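Open Afternoon at Planstead: the Dudás Shape-Sorting Cell, Reviewed

Posted in Visits and Hands-On

I've wanted to get inside the Planstead workshop ever since they started letting the public in, and in November I finally got a spot. The draw this time was the Dudás bench cell, a small robot arm that works over a bin and learns to put pieces into a shape-sorter block. Yes, the toddler toy, more or less. I stayed for both sessions, drank far too much of their coffee and came home with nine pages of notes, so this will be a long one.

First, the basics. It's free, you book ahead, and they cap each session at 23 people. I did the one that starts at 2 and then begged my way into the 4 o'clock as well (thank you, Deolinda!). Parking is behind the building and the sign for it is tiny, so go slowly past the tile warehouse or you'll do what I did and end up turning around at the gas station.

Deolinda Cardoso runs the open afternoons, and she has a great way of starting them. No slides. She hands everyone a plastic peg and a block, asks you to close your eyes and has you put the peg in by feel. I was terrible at it. The man next to me was worse, and he told us he fits kitchens for a living. It takes five minutes and afterward the whole room understands why a task that looks so babyish keeps a team of engineers busy.

Then you move over to the cell itself. The Dudás sits on a sturdy bench at a nice height, so kids can see in without being lifted, and there's a clear guard you stand behind while the arm is going. It's quieter than I expected. You get a soft whir when it travels and a little tick when the fingers close, and you can talk over it in a normal voice. At my old job we had a pick-and-place machine that sounded like somebody shaking a drawer of forks, so I was very happy about this.

What I liked most was the way they lay out each try. The piece doesn't just get tossed in anywhere. It stands up in a holder in front of the block, so the arm has something sensible to grab, and the block waits behind it. Martim Godinho, who was working the controls, let us come up to the bench two at a time between runs and look down into the bin for as long as we liked.

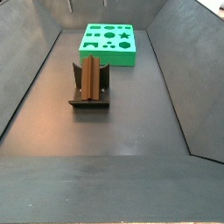
The bin with the arm out of the way: brown ridged piece upright in its black holder, green block behind.

I'd never looked at one of these blocks properly before. There's a star in there, and a hexagon, and an arch, and a little cluster of round holes near the front, plus slots of different sizes. The ridged piece was the one I kept coming back to. From the side it looks like an easy thing to grip, but it has that raised ridge running down its length, and a little twist in the fingers means it goes toward the hole crooked. Martim said the grip is most of the battle. If the piece comes out of the holder straight, the rest tends to go well.

So, how did it do? On the 2 o'clock session we watched a long string of tries, and it was lovely to see the good ones. The arm comes down slowly, closes, lifts, travels across, hovers, and then does this tiny searching wiggle before it pushes. People cheered! I cheered! When it missed, it would press against the face of the block, stop, back off and go around again, and I thought that was handled very gracefully. It never rammed anything. Twice it dropped the piece on the way over, and Martim simply paused it, reached in and set things up again.

The second session had a rougher patch. Someone asked whether the lights mattered, so Martim turned off one of the overhead banks to find out, and the arm got noticeably more hesitant. It would hover, drift a bit, hover again. I loved that he was willing to do that in front of a crowd. The company that makes the control software, Plulto, had sent Mingxuan Xia along for the day, and she explained that they'd collected 1,945 practice runs on this one task, nearly all of them under the same lights. More varied lighting is next on her list.

A few words on the software, for those of you who care. The screen beside the bench shows a live view of the bin and a plain list of what the arm is trying to do next, written in ordinary words. I could follow it from the back of the group without my glasses. There's a big pause button on the screen and a bigger real one on the bench. The menus behind that front page are another story – small gray text, lots of tabs, and Martim himself had to hunt for the speed setting. I'd like to see that tidied up.

Now the grumbles, because I do have some. The bin is deep enough that shorter visitors at the far side of the guard mostly see the wall of it, and a second screen over there would help a lot. The tour of the storage area in the middle runs long. We spent 40 minutes with the Gollden shelving system, and I like shelves as much as anyone, but I could feel the kids wilting. And the chairs are folding metal ones. Bring a cushion.

Would I tell a school group to go? Absolutely, and I'd pick the earlier session while everyone is fresh. Would I tell a small shop to buy the Dudás after one afternoon? I'd go and see it, ask Martim to run it with your own part, and ask him to change the lights on you. Hélder Arruda, who came along with me and has a two-person repair business, did ask, and they told him to bring some parts on his next visit. He's already got a box of them sitting by his front door.

The next open afternoon will have a different task on the bench, something with cable plugs, according to Deolinda. I've put my name down for it. If you go before I do, tell me in the comments whether they've fixed the parking sign.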